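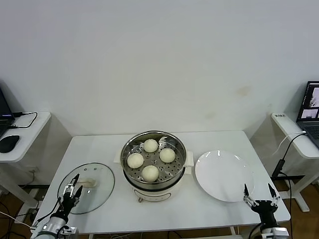
Photo: Danica Živković / Clustcombe Steamed Bun Club

Steamed Buns at Home: Your Questions

We get a lot of mail about buns, and we love it! These are the questions that come up most after our beginner classes. Last updated August 19, 2023.

Do I need special flour?
No. Plain all-purpose flour makes a lovely bun. If you want a whiter, softer crumb, look for low-protein bun flour at an Asian grocery. Boris Ionescu swears by a mix of the two, and his buns vanish first at every meeting.

Why did mine come out wrinkled?
Usually the dough proofed too long, or the lid came off too fast. Turn off the heat, crack the lid a little and wait 4 minutes. It feels like forever — do it anyway.

How far apart should they sit?
Leave a good finger's width all around. They puff up more than you expect, and buns that stick together tear when you pull them apart.

Bamboo, metal or electric?
All of them work! Bamboo soaks up some of the steam, so you get fewer drips. With metal, wrap the lid in a clean dish towel. Electric steamers are wonderful for small batches, just check the water before you start.

Can I freeze them?
Yes, and please do. Cool them fully, freeze on a tray, then bag them. Steam straight from frozen until they're hot and soft all the way through.

My dough barely rises in February. Help?
Cold kitchens are slow kitchens. Put the bowl in the oven with only the light on, and go by size instead of the clock. Dela Ansah uses a picnic cooler with a jar of warm water inside, and it works beautifully.

What fillings should I try first?
Start with something thick. Sweet red bean paste is easy to wrap, and so is chopped mushroom and cabbage if you squeeze the cabbage really well. Runny fillings can wait until your pleats are tight.

Where do the classes meet?
Upstairs at Wosby Hall, room 17. There's space for 21 people, and you take home whatever you make (if it lasts that long). Write to Covadonga Goicoechea at the front desk to get on the list.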